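Coffee cups, lids and the white table

I have a white table, and I drink a lot of takeout coffee at it. You can guess how that goes! After four years of rings and one very sad tax form, I've worked out a few habits that keep the top of the thing looking decent, so I'm writing them down.

First, the lid. Before you carry the cup anywhere, set it down and press all the way around the rim with your thumbs until you feel it seat. Then turn the lid so the sip hole sits away from the seam in the paper (that overlapping line down the side). Drips love the seam. My old place on Lotby Street had a coffee cart that handed everything over with the lid half on, and I ruined two shirts before I learned.
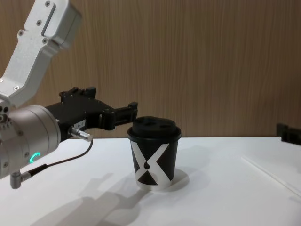 Second, keep the cup well in from the edge. I go one hand's width at least, more if there's a laptop cord anywhere near. Paper cups are narrower at the bottom and they tip easily once you're down to the last inch or so.

For rings, wipe right away with a damp cloth and you're done. If one has dried, I make a paste of baking soda and water, leave it on for 5 minutes and wipe it off gently, no scrubbing pads. Try a hidden spot first, especially if your table is painted. I also bought a set of Kvam felt coasters and they're fine, but they soak up spills and then you've got a wet coaster (I've gone back to a folded napkin).

Third, the empties. Around here the cup goes in the trash and the plastic lid goes in a separate bin, so I pop the lids off as I go and give them a quick rinse. Check what your own town takes, the rules in Pekutstead changed last April and half my street is still doing it the old way. 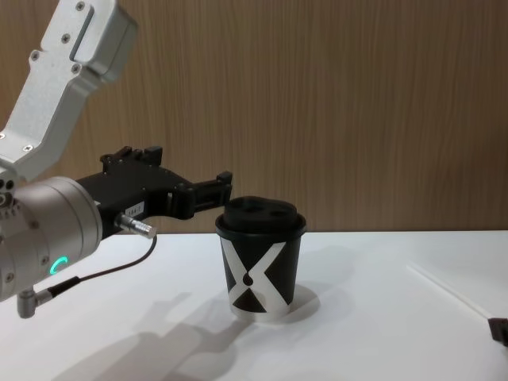 Paper cup on the white tabletop, wider at the top than at the base.

If you save clean cups for seedlings, like I do, poke the drainage holes from the inside out with a skewer. The bottom stays flatter and they don't wobble on the windowsill.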